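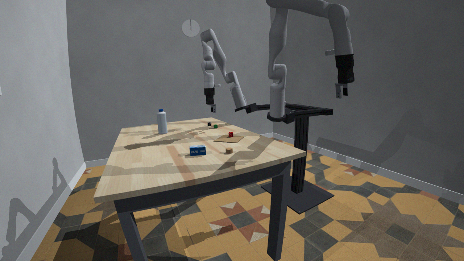 Light wooden table beside a black aluminum stand

Reference > Building and Interiors > Finishes > Surface pattern

Surface pattern (interior finishes)

Surface pattern is the visible arrangement of lines, shapes and color changes on a finished horizontal or vertical surface inside a building. The term covers natural pattern, such as the grain of wood or the veining of stone, and applied pattern, such as printed, inlaid or laid designs. It is distinct from texture, a property of the surface that can be felt, and from gloss, a property of how the surface returns light.

Classification

Most trade manuals divide patterns into directional and non-directional types. A directional pattern has a main axis and looks different when turned through a right angle. Straight-grained wood and striped linoleum belong to this group. A non-directional pattern, such as terrazzo or fine speckle, has no main axis and can be cut and laid in any position with little waste.

A second division concerns repetition. Repeating patterns are built from a unit that recurs at a fixed distance, called the repeat. In cement tile the unit may be one tile or a block of several. The pattern books of the Flandmont tile works list 80 designs, most of them with a repeat of 2 tiles in each direction. Non-repeating patterns are found mainly in natural materials, although a printed surface with a very long repeat can pass for one over a small area.
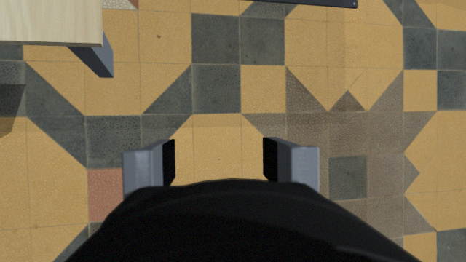 What is the repeat of a tile pattern?
The repeat is the distance from any point in the design to the next place where the same point occurs, measured along one axis. Joint width is included in the measurement.

Setting out

A repeating floor is normally set out from the center of the room so that cut tiles at opposite walls match in width. Where the walls are out of square, the layout follows the longest visible wall and the error is taken up under cabinets or at a doorway. Ginevra Lo Presti's manual for the Driltbridge trade school recommends a dry run of the full first course before any adhesive is mixed. Borders are laid last – except in corridors, where they set the line for everything else.
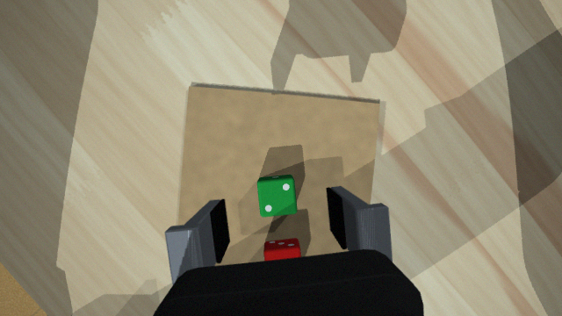

Grain pattern in wood depends on the angle at which the board is cut from the log. Quarter-sawn boards show narrow, nearly parallel lines, while flat-sawn boards show wider arches and ovals. Color varies as well as line: a light tabletop can carry long streaks of cream, pale beige and grayish tan together with a reddish-brown band, and a plain sandy brown board laid on it reads as a separate field because its mottling is faint and has no clear direction. Designers use this contrast when placing a quiet surface against an active one.

Scale and viewing distance

The apparent size of a pattern falls with distance, and fine designs merge into an even tone when viewed from far enough away. Tests by Concetta Pellegrini at Irkville used square tiles of about 200 mm and found that observers judged the same design as busier on a floor than on a wall. The Ó Dubhghaill method, used for large halls, enlarges the unit without changing its proportions.
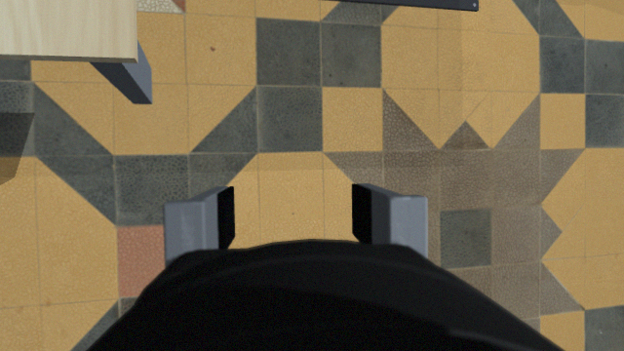 Patterned tile floor, viewed from directly above

Wear and repair

Printed patterns lose definition first along walking routes. Inlaid patterns keep their outline until the colored layer is worn through. Replacement tiles from a later batch often differ in shade, and are usually mixed across the floor instead of being grouped in one patch. Page last revised 4/28/22.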